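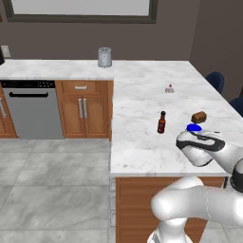

April 2023

Spent most of the afternoon on the fan-cam archive for the Haltetti tour, and I think we finally have a way of sorting it that I can live with. To recap for anyone picking this notebook up cold: we had 200 clips of the surprise duet from the Bavlow show, all shot on phones, all of the same song, and the editing desk wants one clean sing-along video out of them. I went through the whole lot with headphones on and threw out anything where the person filming is louder than the stage (bless them, they were having a wonderful time). That left 147. I'd been calling the keepers "bread and butter" clips and the odd, fun ones "hot sauce", and with a loaf-like brown lump and a little dark red-brown bottle with a black cap on the same marble countertop up there, I'm going to stick with those names in the spreadsheet. Bread is the steady wide shots that carry a whole verse. Hot sauce is the screaming, the crying, the dad who knows every word, and you only want a dash of it.

Songül Türkmen came by while I was on the second pass and we listened to the chorus together, oh, far too many times. Her feeling is that the crowd comes in late by nearly a full beat up in the balcony, and once she'd said it I couldn't stop hearing it! It makes sense, they're so much farther from the speakers. So the balcony clips need to be nudged forward before we layer them, or the whole thing turns to soup. I did 2 of them by hand to see how it felt. The first one lined up beautifully. The second drifted by the bridge, and I suspect the phone dropped frames somewhere, but I haven't checked.

Levels: pulled the crowd down to 80 percent under the stage feed and liked it much better. At full volume you lose the moment where she laughs and forgets the second verse, and that laugh is the reason people keep sharing the thing in the first place. I'd fight for the laugh.

Still to settle – whether we use the Tuncer footage. It's gorgeous, far and away the best angle on the piano, but it came in back in January with no name on the release form, and I've written to the address twice. If it doesn't come through we have the side-stage angle from the Juvcombe people, a bit dark but perfectly usable once it's brightened.

Also, a note to myself, because I lost half an hour to it today: the folder marked "final" is the rough cut. The one marked "rough new" is the one to open. I'll rename them tomorrow when the backup is done running.

Next up is the bridge, then the balcony clips in order of row, starting from the front.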